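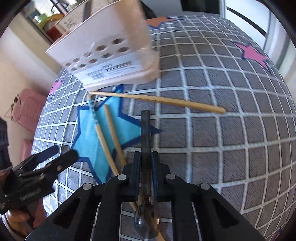 Work With Us

Bench Technician and Occasional Explainer of Things (part-time, Ferham workshop)

Lindqvist builds audio interfaces, monitor controllers and one headphone amplifier that people keep asking us to bring back. We are a small company in a brick building in Ferham, behind a tire shop, and we share a wall with their compressor. If you can hear it cycling through a closed door and name the note, you may already be overqualified.

We're looking for a bench technician to join the service side of the business, four days a week, starting in February. The title has "explainer" in it for a reason. You'll spend your mornings fixing units and a fair part of your afternoons telling their owners, in writing and kindly, that the unit was muted.

What the job is

Most of what comes through the door is the Trodlow, our eight-channel desktop interface. It's a good box. It also has a routing page that Ewan McIver, who designed it, describes as "self-evident" and that no customer has ever described that way. You will learn the routing page. You will dream about the routing page. In time you will catch yourself defending it at dinner.

A typical week includes:

Diagnosing returned Trodlows and older Lindqvist preamps down to the component
Replacing jacks, encoders, fader caps and the power inlet on the first production run (we know)
Measuring noise floor, crosstalk and headroom on repaired units, and writing the numbers down where somebody else can find them
Answering support tickets that have got past the first reply
Testing beta drivers on computers we would all rather not turn on
Making up short-run cables when the purchased ones fail to show up

There were 923 support tickets last year. A good share were solved by a firmware update, and a share we don't like to dwell on were solved by turning the thing the right way up. The rest were real faults, and those are the ones we want you for.

What the job isn't

It isn't a studio job. We do have a listening room, and you can use it after 5 p.m. to mix your own material, but nobody famous is going to wander in with a guitar. It isn't a design role either, although Ewan does listen when a technician tells him the same part has failed again. He listens with his arms folded, but he listens.

It also can't be done from home. The audio analyzer weighs as much as a small dog and has worse manners when moved.
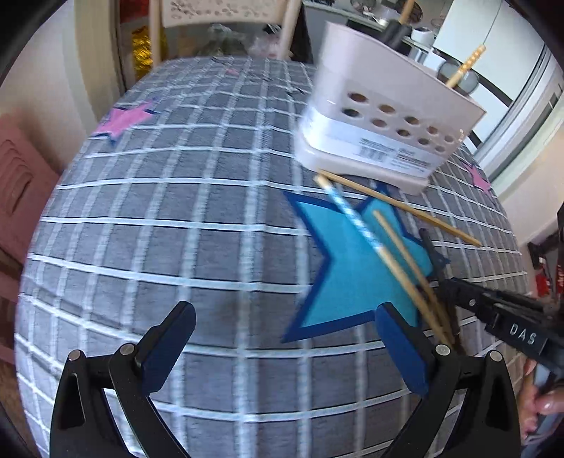 Two grippers, Ferham.

Who we're hoping for

You can solder surface-mount parts without lifting pads, and when you do lift one you say so. You can read a schematic, including one annotated in pencil by a man in a hurry. You know the difference between balanced and unbalanced, and you can explain it to a podcaster without using the word "simply."

A college diploma in electronics would be welcome. So would several years of keeping a rehearsal space, a campus radio station or a touring rig alive with contact cleaner and stubbornness. We have hired both kinds and they steal each other's flux at the same rate.

Useful, but we can teach it:

Experience with multichannel USB audio and the ways in which it disappoints
Some comfort with word clock and ADAT
Basic scripting, enough to change a test sequence without breaking the one before it
French, spoken or written

You don't need golden ears. We had an applicant once who could hear the direction of a fuse. We wished him well.

The shop

Service is run by Rupert Mösli, who has been repairing our equipment since before we admitted it needed repairing. He keeps a tidy bench and a drawer of parts labelled MAYBE. You'll report to him. He gives clear instructions, one at a time, and doesn't mind being asked twice. The third time he'll draw you a picture, and the pictures are excellent.

Parts and stock are tracked in Ferkisico, an inventory program we bought in a fit of optimism. It is the colour of old mustard and logs you out if you pause to think. You'll get used to it, or you'll be the one who finally talks us into replacing it, in which case there will be cake.

Pay and the rest of it

Four days a week, 9 a.m. to 5 p.m., with a proper lunch break that we'd like you to take. You get $600 a year for tools, courses or ear protection, and the tools are yours to keep. Extended health and dental begin after your first three months. Staff can buy anything we make at cost, including B-stock with cosmetic flaws visible only to Rupert.

Parking is free behind the building, if the tire shop hasn't got there first. The bus stops at the corner. There's one step at the front entrance and a level way in through the loading door; please tell us if you'd like us to meet you there, or if anything else would make the visit easier.

How to apply

Send a résumé and a short letter to the service desk, quoting job number 3167 in the subject line. In the letter, tell us about something you repaired that then broke again, and what you did about it. One page is plenty. We don't need a cover photo, a personality type or a list of your plug-ins.

If we'd like to meet you, Rupert will call and book a bench visit. You'll be paid for the visit. It lasts a morning and involves one faulty Trodlow, one schematic and as much coffee as you think wise before soldering. Ewan may drop in and ask what you think of the routing page. There's no penalty for a frank answer.

Everyone who applies will hear back from a person, usually Rupert, usually in complete sentences.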